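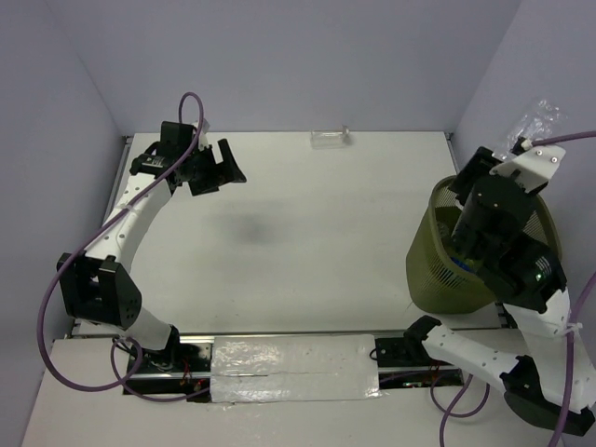
双臂台子到底要不要每次开机都走一遍检查单，Funmilayo Usman在上一版教程底下留言问过，她说自己照着做了几回，觉得前半段太啰嗦，后半段又太简略，尤其是线缆和夹爪伸进容器的那部分，看完还是不知道该怎么定规矩。

这条留言我来回读了好几遍，越读越觉得她说得对。上一版是我赶在四月之前写完的，当时满脑子都是急停和断电，桌面上那些零零碎碎的事情一笔带过。所以这一版我把顺序重新排过，啰嗦的地方还是有一点（改不掉了，请多包涵），但该细的地方尽量写细。适用的对象是小型桌面双臂，两条臂装在同一根直线导轨上，三面有围板，正前方敞开，人从前面操作。我们在Hastis做的就是这种台子，Grelthorpe那边的布局略有不同，大的原则是通用的。

先说一句题外话：这里写的是我们自己内部的做法，不能代替正式的安全标准，也不能代替你们单位的风险评估。如果你那边已经有成文的规定，和这里冲突的时候，请一律听你那边的。

一、开机之前：先看桌面，再看线

台面要留空。我知道这话听起来像废话，可是真正用起来，桌上总会多出螺丝刀、扎带头、半杯茶。我们的规矩是，任务用不到的东西一律拿走，任务要用的容器放到约定的位置，暂时不用的小盒子可以靠到最里面贴着后墙，但必须在两条臂的运动范围之外。怎么确认在范围之外？断电状态下用手托着臂慢慢走一遍，比看软件里的模型可靠得多，因为软件里的模型可不知道你昨天换过夹爪的手指。

围板上挂的东西也算桌面的一部分。挂袋子、挂抹布都很方便，我自己也爱挂，但软的东西会晃，夹爪抬起来的时候很容易带到。薄塑料袋尤其麻烦，透明的，相机不一定认得出来，力反馈也几乎感觉不到，等你发现的时候往往已经缠进手指的关节里去了。要挂就挂在臂够不着的高度，挂好以后让臂空跑一次最高点，亲眼看着它过去。

接下来看线。双臂共用一根导轨，线缆的活动量比固定底座大得多，这一点怎么强调都不过分。请按下面的次序来：

1. 从底座开始，顺着主线一路摸到夹爪，看外皮有没有磨白、压扁或者硬折。
2. 把臂放到离底座最远的姿态，线应该还有余量，不能绷直。
3. 再把臂收到最近的姿态，看多出来的线往哪里垂。线圈往外甩是可以接受的，往导轨里掉就不行。
4. 看导轨槽里有没有细线。细的信号线最容易滑进槽里，滑块一过就夹住了。有的话先断电，理出来，固定好，再继续。
5. 看两条臂的线会不会互相勾到。两条臂各自单独动都没事，一起动才出问题，这种情况我们碰到过不止一回。

导轨中段不走滑块的地方，可以贴一层膜或者胶带，挡一挡灰尘和掉落的小零件。贴的时候请注意，边缘要压实，皱起来的地方要重新贴，而且要在滑块的软件限位里把这一段排除掉。只贴膜不改限位，等于给滑块准备了一个陷阱。

二、上电：一条一条来

很多人喜欢两条臂一起上电，省事嘛，我完全理解。但我们还是坚持一条一条来。先左后右，或者先右后左都行，关键是全组统一。上电以后先看状态灯，再看关节读数，读数稳定了才使能。灯亮只能说明有电，关节零位对不对要另外核对，这两件事请千万分开记。

使能的时候，人要站在前面敞开的那一侧，手放在急停旁边，头不要探到围板里面去。看不清楚就用相机画面看，画面还看不清楚就先断使能，再探头。听起来慢，习惯之后其实也就是一口气的工夫。

第一次动作用低速。我们的速度档一共有7档，日常调试只用第2档，新任务头一回跑也用第2档。要升档，得连续跑通5次，中间没有人工干预，也没有任何一次触发力限。Funmilayo在留言里还问过，为什么是五次，不是三次也不是十次。老实讲，这里面没有什么高深的推导，是大家商量出来的，三次太容易碰运气，十次又没有人有耐心认真看完。你那边可以定别的数，定了就写下来，不要今天一个样明天一个样。

三、夹爪伸进容器：这一段补得最多

夹爪往桶里、篓里伸，取东西或者放东西，是桌面任务里很常见的动作，也是我认为最需要单独立规矩的动作。夹爪一旦进了桶口，可以活动的空间一下子变小，侧壁会挡，桶会跟着走，相机也看不全里面的情况。

先说容器。网格壁的篓子很轻，好处是能隐约看到里面，坏处是手指尖容易卡进网眼，而且一碰就倾。用这类容器，底部要有防滑垫，或者用可拆的卡座固定。不固定也可以跑，但要在任务说明里写清楚“容器可移动”，并且把侧向力限调低一级，让臂在推动容器之前先停下来。

再说动作。我们把它拆成下面几步，写程序和遥操作都照这个来：

1. 夹爪先到桶口正上方，停一下，确认手指张开的宽度小于桶口，两边都要有富余。
2. 竖直下降，下降途中不转腕。腕部一转，夹爪的外轮廓就变了，原来过得去的地方可能就过不去了。
3. 进桶之后再降一档速度。已经在最低档的，就保持最低档。
4. 碰到东西先停，看力的方向。力从下面来，多半是到底了或者碰到了物体；力从侧面来，多半是蹭了桶壁，要原路退出来重新对。
5. 合指、提起，提起的路线和下降的路线一致。
6. 手指完全高过桶口之后，才允许水平移动。

第六步是犯错最多的一步。指尖明明还差一点点没出来，操作的人觉得差不多了就往旁边拉，于是整个桶被拖走。我们后来在软件里加了一道高度门槛，比桶口高出18毫米才放开水平方向，从那以后我心里踏实多了。门槛的数值要按你自己的手指长度和桶高来定，请不要直接抄。

还有另一条臂。一条臂在桶里干活的时候，另一条臂应该待在哪里？我们的规定是待在自己那一半台面的上方，手指朝里或者张开都没关系，但不能越过中线，也不能趁机去做别的任务。等在桶里的那条臂完全退出来，再轮到它。双臂协同当然是这种台子最吸引人的地方（我也是冲着这个来的！），可是协同动作要单独写、单独评审，不能靠两个互不知情的程序在同一张桌子上碰运气。

四、停下来的规矩

停有三种，请大家用词统一。暂停，臂保持使能，停在原位；断使能，关节失去力矩，臂可能会往下坠；急停，按下红色按钮，之后必须人工复位。夹爪在桶里的时候，优先用暂停。断使能会让臂的重量压到桶沿上，夹爪和桶都可能受伤。有危及人的情况除外，那时候什么都不要想，直接按急停，东西坏了可以再买。

急停之后的复位，也有一个小小的次序：先看人，再看臂，再看线，最后看任务里的东西。都看过了，由按下按钮的人自己复位，别人不要代劳。按的人最清楚当时看到了什么，哪怕只是觉得“好像不太对”，也值得听他讲完再复位。请不要笑话误按的人，笑过一次，下回他就会犹豫。

五、记录怎么写

Joter上有现成的记录模板，我们用的是简化过的一份，栏目很少：任务名称、两条臂各自的速度档、容器是否固定、线缆检查人、异常。异常那一栏不要写“正常”或者打个勾了事，没有异常就写“未见异常”，并签上名字。这几个字的差别，Mohammed项目复查旧记录的时候我体会很深，勾来勾去的那几页，谁也说不清当时到底有没有看过。

线缆一旦改过走线，哪怕只是挪了一个线夹，也要当成新布置处理，第一部分从头做一遍，速度退回最低的调试档。换夹爪手指、换容器、移动围板，同样如此。

收工的时候，两条臂退到停放姿态，夹爪离开所有容器，断使能，断电，再清台面。桶里剩的东西要不要倒，看任务说明。要留到下一班的，在桶边放一张字条，写上里面是什么、还要不要用。

关于线缆余量该留多长，我手头的数据还不够整齐，等下一版再补。你们那边如果有量过的，欢迎写在下面，连同臂展和导轨长度一起写，我好放在一张表里对照。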